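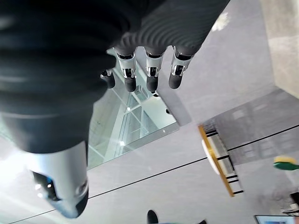 A robot hand, fingers down: ribbed dark covering, silver joints, black tips.

Signe Nyberg on fixing gloves, bad thumbs and why she won't do mittens

By Hiu-tung Fung
Feb 10, 2021

Signe Nyberg picks up on the first ring and asks if I mind her working. I don't. For the next hour there's a small ticking noise on the line, which I take to be the needle hitting a thimble. She says no, that's the radiator.

She mends gloves. Leather mostly, some knit, in the back half of a shop on the hill in Nerkport. The front half sells buttons and zippers and belongs to her cousin. The glove business is called Woltorwood, after the street her grandmother lived on, and she has been at it full time since the June she turned 50.

Before that, payroll. "Payroll for a paint company. I was fine at it. I'd do gloves at the kitchen table at night and then I'd be doing them at lunch, and then I was hiding one in the desk drawer." She laughs. "My boss found it. Brought me his the next day."

I wanted to know what goes wrong with a glove. The thumb, she says, before I finish asking.

"Always the thumb. Look at how you pull a glove on, you pinch it and drag. Then you drive, and it's the thumb on the wheel. Then your keys. People come in and say the fingers are going, and I turn it over and the fingers have another ten years in them and the thumb is hanging off."

The fix depends on how the thumb was set in to begin with. A cheap glove has it cut in one piece with the palm, so there's a strain right in the crook where it bends. A better one has a separate thumb sewn into a hole, with a gusset, and that she can take out whole and put back. The gussets between the fingers are called fourchettes. I had to ask her to spell it. "It means little forks. Fork-ettes, if you like, I had a customer call them that for years and I never said a word."

Thread next. She has opinions. Polyester is too strong for old leather, it saws through the holes, and then what you have is a row of slits. She uses waxed linen on anything heavy and silk on dress gloves. "Let the thread break. I can replace thread in ten minutes. I can't give you back an edge."

How many pairs a year? She keeps a ledger, a green one, and reads it to me. Last year, 761 pairs. It would've been more but for the spring, when the shop was shut and everything came by mail, or didn't come. One parcel went to the wrong coast and back.

Mail is most of it now. People send a single glove sometimes, and she mails it back with a note asking for the other. You can't match the color of a repair on one glove, the two wear differently. "The right hand fades. The left one's in a pocket."

Her busiest customer is a riding school. The second is Aishwarya Warrier, a choir conductor who wears black kid gloves to outdoor concerts and goes through the right index finger like nothing else. I called Warrier afterward. "I point," she said. "I've tried not to. Signe put a second layer inside the tip and you can't tell, except that I can feel her being annoyed with me." She has had the same pair for twelve winters. Would she buy new? "With those in my drawer? No."

Back to Nyberg. We talk prices a bit. A seam is cheap, a thumb is not, a full reline costs more than most people paid for the gloves in the first place and she tells them so. Some pay anyway. Somebody's father wore them, that kind of thing. She doesn't ask anymore. She used to, and then she'd get the story, and then she'd undercharge.

Lining is the part she likes least. You turn the whole thing inside out, one finger at a time, with a wooden stick like a fat chopstick, and if the leather is dry it can crack right there on the stick. So she conditions it first and leaves it overnight. Silk linings are slippery and go in easy. Cashmere grabs. Rabbit she'll do twice a year "and I complain the entire time, you can print that."

What about learning it. There isn't a course, or not one near her. She learned from her grandmother for the first part and then from taking apart thrift store gloves, roughly 300 of them by her guess, and from a retired cutter named Tzu-hsuan Poon who had worked for a glove maker called Alirel till it closed. Poon wrote her letters. Long ones, with pattern pieces traced on the back.

"He told me to stop looking at the stitches and look at the stretch. Leather goes one way more than the other. A glove should give across the knuckles and hardly any down the length. If you cut a patch the wrong way round it'll look perfect on the table, then you make a fist and it puckers. I did that for two years before he caught it. From a photograph! He could tell from a photograph."

She still has the letters, in a Kwok biscuit tin with the good needles. Glovers needles, three-sided, sharp along the edges so they cut instead of push. She goes through a lot of them. They dull, and then they drag, and you can feel it in your wrist by evening.

Hands, then. How are hers? A pause, ticking from the radiator. "The left one's okay." She had an operation on the right and took off most of a winter. She sews shorter days now, stops at three, and does the parcels and the emails after. She has a student, sort of – Faith Athumani, a shoe repairer across town who comes over on quiet afternoons and has taken on the heavy work gloves. "Faith is stronger than me and faster than me and her seams are straighter. She hates fourchettes. Everybody hates fourchettes."

Any advice for people with a decent pair in the closet. Plenty. Don't dry them on the radiator. Don't stuff them in a pocket wet, lay them flat and pull the fingers straight. Take them off by tugging each fingertip a bit, not by yanking the cuff. Cream twice a winter, a little, the plain kind. And send them in when teh first stitch goes, not when you can see skin.

And mittens? She won't take them. I ask why.

"No fingers," she says. "What would I do all day?"

Then somebody came in to the shop, I could hear the door, and she said she had to go, it was the riding school.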